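Ticket 184: Flat 3, key safe will not open with guest code
Property: Riveck House, holiday lets
Opened by: Leszek Kubiak
Assigned to: Teodor Pietrzak
Status: Closed 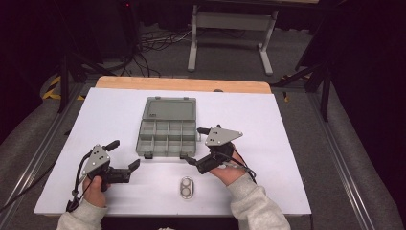 Guests in Flat 3 rang at ten past four on Tuesday to say the key safe by the side door would not take their code. They had the right code, I checked it against the booking email. I drove over and let them in with the office set. We keep too many spare keys in one bag and it took me a while to find the right one on the step. A grey see-through plastic organizer with a divided tray and a lid that latches would do for them, one square per flat, and I would like to get that sorted before the November bookings. For now the guests have the office set and the safe is shut with their own keys inside it.

Teodor, can you look at the safe in the morning? Guests are out from 10.

Update, Teodor
Went over at half past 10. The safe is the older Stiverent push-button type, same as Flats 1 and 2. Tried the guest code and got no movement on the catch. Tried the code from the previous booking and it opened first time. So the code was never changed at the last changeover, although the sheet is ticked.

Took both keys out. Tried them in the side door and the flat door, both fine. Set the safe to the current guest code, closed it, opened it again. Worked. Left the keys inside and collected the office set from the guests.

Reply, Leszek
Thanks. The guests rang again at six. Same fault, safe will not open. They are indoors, so no rush, but they want to go out for a meal.

Update, Teodor
Back at half past six. The code worked for me on the second try but not the first. The 3 button is slow to come back up after you press it. If you clear the safe and start again too quickly, it does not register. It has salt and grit behind the cover, this side of the building gets all the weather off the sea.

Cleaned it out with a soft brush and a bit of dry lubricant. Tried the code ten times with the weather cover on and ten with it off. Opened every time. Showed the guests how to pull the clear lever right down before they start.

Also checked Flats 1 and 2. Flat 1 fine. Flat 2 has lost its weather cover. Have asked Hendriks for a new one, they say it is in stock.

Reply, Leszek
Guests have had no more trouble. I have knocked £30 off their balance for the wait on the first day and noted it in Pradetska under the booking.

Changes from this ticket:
Code change now has its own line on the changeover sheet, with a space to write the new code.
Cleaner to open and shut the safe with the new code before leaving.
All safes to be brushed out once a month.

Flat 2 cover fitted. Closing.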